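Unit 6 notes: Looking after the two-finger hand unit

Read these before the practical. They replace the maintenance sheet from last term, which repeated the supplier's claims without checking any of them.

What the manual says

The Dokivmont manual calls the hand unit "service free for the life of the pads". It doesn't say how long the life of the pads is. Ask for the test behind a sentence like that before you build a schedule on it. Umesh Garg wrote to Dokivmont in December and got back the same brochure we already had.

For this course, assume the unit drifts. Finger alignment drifts, screws back off, and pads pick up grime from whatever they close on. Your job is to find out how fast, on our unit, with our parts.

Before you touch it

Power off at the bench switch and unplug. The software stop is a request to a controller and should not be trusted with your fingers. Take rings off.

Get the logbook. If the last entry has no initials, treat it as if it was never done.

Checking the fingers

1. Open the hand fully and look at both pads from the side. They should lean by the same amount. If one leans further, write down which one before you loosen anything.

2. Check the screw at the top of each finger. Snug it with the short driver. The manual gives a torque figure for a bracket we don't have, so ignore it. Sendorell sells a torque kit for this job and I have yet to see it make a difference.

3. Wipe the pads with a barely damp lint-free cloth. No solvent. Two groups used solvent last year and both reported "better grip", with no before and after measurement. That is an opinion.

4. Close the hand slowly on the 2 mm shim. Both pads should touch it together. If one arrives first, the zero is off on that side.

Setting the zero

Power up with the fingers open. Jog each motor on its own until the pad just meets the shim, then store the position. Do not use the auto-zero routine. It finds the point where the current rises, and a stiff bearing will raise the current just as well as a shim will. I've watched it store a bad zero and report success.

Store the value, power down, power up, check again. A zero that doesn't survive a restart was never stored.

The cycle count

Our schedule says to inspect every 2000 cycles. That number came from Saxena, who make a different hand, and was copied across by someone years ago. We keep it for want of a better one. If your log supports another number, argue for it in your report and show the data.

Grip test

Use a small hard object with awkward edges. Foam blocks will flatter any gripper. A plug-in power adapter is a decent choice – the rounded body and the metal prongs give the pads two quite different things to hold. Set it down between the open fingers and do not centre it too carefully, as real parts won't arrive centred.
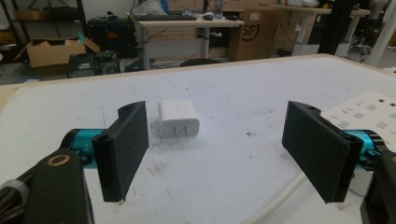
Anju Pal disagrees with me on the grip test and wants it noted that an off-centre start mixes up two faults: a bad zero and a worn pad will both push the part sideways, and a student can't tell which one they're looking at. She would run a centred set first, then an off-centre set, and compare the two. Fair enough. Do it her way if you have the time, and say in the report which way you did it.

Either way, do 100 closes. Log every slip, including the ones you think were your own fault. A result of 90 clean closes with the slips described is worth more marks than a perfect score and a blank notes column.

For the report

State the pad condition at the start, the zero before and after, and the slip log. Leave out the word "optimal". If you changed two things at once, say so, and don't claim to know which one helped.

Reports go to Pierina Marino. Spare shims are in the drawer marked Asivard – put them back.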